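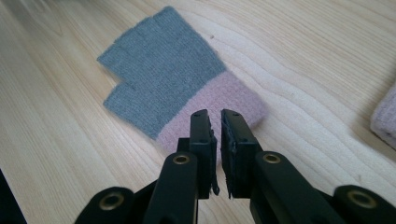 Grey and pink glove, gripper at the cuff.

Gripper on the packing bench – what happens to our hours?
Posted by benchfour, February 19, 2021

I pair and fold gloves at Gilta, more than 300 pairs a shift. Managment want the Jesolel gripper doing the picking up from June, us lot teaching it then just checking. Soft knit, slides about, folds over on itself. Anyone been through this? Do they cut hours or just move you? Piece rate is what worries me most tbh.

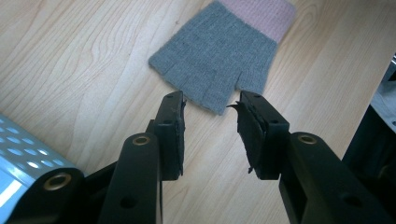
Putumach replied:
Went through it with socks. Hours stayed the same, piece rate went. Flat rate now, so the quick ones lost out and the slow ones were happy. Ask for the new rate in writing before you teach it anything. Also ask who clears a jam and whether that time is paid – ours wasn't for the first 100 shifts.

knitwit50 replied:
depends on the firm

oldoverlocker replied:
Less sore wrists, I'll say that. More standing and watching though, and less chat as they spread the benches out. Get training time logged seperately from your normal count. If there's a union rep go now, dont wait for June.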